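Bin layout notes for the `isden-bins` set. Read this before changing the ball counts or swapping containers.

## What is in the set

`isden-bins` covers one activity: white balls being moved between an open plastic bin and a plain tabletop. It is kept small on purpose. The Galindo shelf set has the mixed household items; nothing from it is repeated in these files.

| Field | Value |
|---|---|
| Sequences | 600 |
| Held out for checking | 50 |
| Stills with bin outlines | 2000 |
| Container types | one |
| Object types | one |
| Surface | pale, smooth tabletop |

## The bin

The container is an open rectangular bin, olive-brown, with a thick rounded rim and rounded corners. The rim is lighter than the shaded inside walls, so outline it from the outer edge of the rim and ignore the inner edge. Annotators who worked from the inner edge produced boxes that were too small, and 199 stills had to be redone.

The floor has a slightly recessed panel in the middle. Its border is a thin molded line and should not be labeled as a separate object. The same goes for the pale strips along the base of the walls. 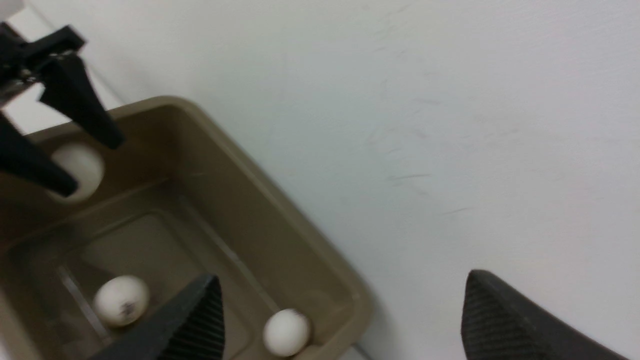 Graltodance asked on the tracker whether a ball touching the wall should get its own state, as it does in the Leton tray files. It does not get one here. The states are `in_bin`, `on_table` and `moving`, and contact with a wall or another ball is left unrecorded. The Leton files can be mapped by merging `in_bin_wall` into `in_bin`.

## Labeling rules

- A ball is `in_bin` when its full outline falls inside the rim and it is at rest.
- A ball resting on the rim is `moving` until it settles on one side.
- Partly hidden balls are labeled if any of the surface is visible. Do not guess the hidden part of the outline.
- Where the bin runs out of view, close the polygon along the image border.
- Shadows on the tabletop are never labeled.

## File layout

```
isden-bins/
 sequences/
 stills/
 outlines/
 states.csv
 heldout.txt
```

`states.csv` has one row per ball per change of state. Ball numbers are local to a sequence – ball 3 in one sequence has no relation to ball 3 in the next.

## Known problems

The balls are plain and hard to tell apart. When two of them cross, the numbers can swap. Position is still correct after a swap, but anything that depends on the path of a single ball should be checked by hand.

Low contrast is a second problem. White balls on the pale tabletop have weak edges, and outlines there are less exact than outlines made against the bin floor. Scores for `on_table` and `in_bin` should be reported separately.

Bin color is constant across the set. A model trained on these files alone will probably not carry over to light-colored containers.

## Changes

- September: rim rule rewritten, redone stills merged.
- October: `heldout.txt` sorted by sequence name, no change in content.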